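Clotside Textile Reuse Program
Progress Report to the Meredith Fund
Reporting period: January through June
Submitted Jul 23, 2025

1. Purpose of this report

This report covers the first half of the second grant year. It follows the headings in the grant agreement: collection, sorting, repair, outlets, equipment, spending and work planned for the next period. Tonnage tables and the ledger extract were sent separately and are not repeated in the text.

The program takes in used household textiles from the Clotside and Clandthorpe districts, grades them, and directs each grade to resale, repair, fiber recovery or disposal. The grant supports the sorting line, the repair room and the data work. Collection is paid for under the district contract and is reported only where it affects the funded activities.

2. Collection

There are now 34 collection points in operation. Most of the additions are on the Clandthorpe side, where coverage was thin at the end of the last period. Two points near the Clotside bus depot were moved indoors after repeated water damage to the contents. Loads from the indoor points arrive in better condition and need less drying time.

Pickup frequency remains weekly at the larger points and every other week at the rest. The Clandthorpe route overfilled in late spring, and bags were left beside the bins on several pickups. The contractor has agreed to an extra run during the months when closets are being cleared. The cost falls under the district contract.

Contamination is still the main collection problem. The most frequent items are pillows, wet bath mats, single shoes and hard goods such as hangers and picture frames. New bin labels were fitted in March. They use larger type and list what is not accepted before what is. Rejected weight dropped after the labels went on, but the route also changed that month, and the two effects cannot be separated with the data available.

3. Sorting

The sorting line was rearranged in February. Under the old layout, all bags were opened at one table and graded in a single pass. The present layout uses a first pass by garment type and a second pass by condition. Throughput per shift fell for the first three weeks and then recovered to slightly above its earlier level. Grading errors found in the monthly check are lower than in any month of the first grant year.

The condition scale was also revised. The former scale had five grades, and the middle grade was used for anything doubtful. It has been replaced with four: resale, repair, fiber and waste. A written guide with fabric swatches is kept at each table. The guide covers pilling, seam failure, stretched ribbing, stains by type and zipper faults.

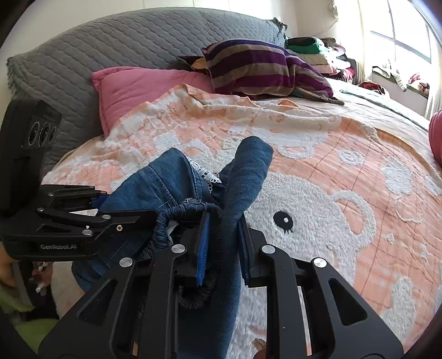
Denim is treated as its own stream from the first pass onward. It is heavy in relation to its volume, it holds its value when worn, and the fiber buyer pays a separate rate for it if it is free of coated fabric. A good share of it arrives twisted into a bundle like the blue denim here, and the stitching along the seams cannot be judged until the piece has been opened out flat. The guide therefore calls for each piece to be laid front side up, then turned, with the inner leg and seat seams checked before the hem. Stretch denim is separated by hand feel and by label where the label survives. Pieces with no label and an uncertain feel go to the mixed bale, which earns less but avoids a rejected load.

Knitwear is the weakest stream. Wool and acrylic are difficult to tell apart quickly, and the mixed bale has almost no market at present. A small stock of knitwear is being held in dry storage while quotes are obtained. If no buyer is found by the end of the year, it will be offered to the Clandthorpe animal shelter as bedding.

4. Repair room

The repair room is open three days a week. Work is limited to jobs that can be finished at the bench: buttons, hems, short seam repairs, patches and zipper sliders. Full zipper replacement was tried in January and dropped, as the time spent was not recovered in the resale price except on winter coats. Coats are still accepted for this work between September and January.

The standard repair slot is 20 minutes. A garment that is expected to take longer is sent back to the table and regraded. The limit has kept the backlog stable, although it excludes some good items, mostly lined jackets. A separate rack for these has been requested at the Meredith Street store, where they could be sold as unrepaired stock at a lower price.

Thread and patch fabric are now cut from waste-grade stock where possible. Sewing thread itself is still bought new. Machine needles are the largest consumable cost after thread, and denim work accounts for most of the breakage. A heavier needle has been specified for that stream.

5. Outlets

Resale continues through the Meredith Street store and the monthly sale in Clandthorpe. Store sales were ahead of plan in every month except April, when the street was closed for sewer work. The Clandthorpe sale is smaller but moves children's clothing well, and that category is now sent there first.

The fiber contract with Breletti was renewed on similar terms. Breletti accepts cotton and denim in compressed bales and has tightened its limit on metal content. Rivets and buttons must be removed before baling. This adds labor - mostly at the end of the shift, when the second table is free - and the added cost is partly offset by the higher rate for clean bales. One load was downgraded in May for metal and none since.

6. Equipment and premises

The baler was serviced in March and a worn ram seal was replaced. The platform scale was recalibrated in the same week. It had been reading low, and the January and February weights have been corrected in the tables.

Lighting over the second table remains below the level needed for reliable stain grading. Replacement fixtures have been delivered but not installed, pending an electrical inspection by the landlord. The roof leak above bale storage was patched in April, with no further water reported.

7. Spending

Spending at the end of June stood slightly under the approved budget. The underspend is mainly in training, where the outside fiber identification course was postponed by the provider. Consumables are over budget by a small amount for the reasons given in section 4. Permission is requested to move up to 33 percent of the unspent training line to consumables and rivet removal tools. No other transfer is sought.

8. Work planned for the next period

- Install the new lighting over the second table.
- Run the postponed fiber identification course for all sorting staff.
- Test a bench-mounted rivet cutter on the denim stream.
- Obtain written quotes for the stored knitwear.
- Record contamination by collection point, so that label and route effects can be looked at separately.
- Set a price range for unrepaired jackets at Meredith Street.

The next report is due at the close of the grant year and will include a full set of weights by grade for both districts.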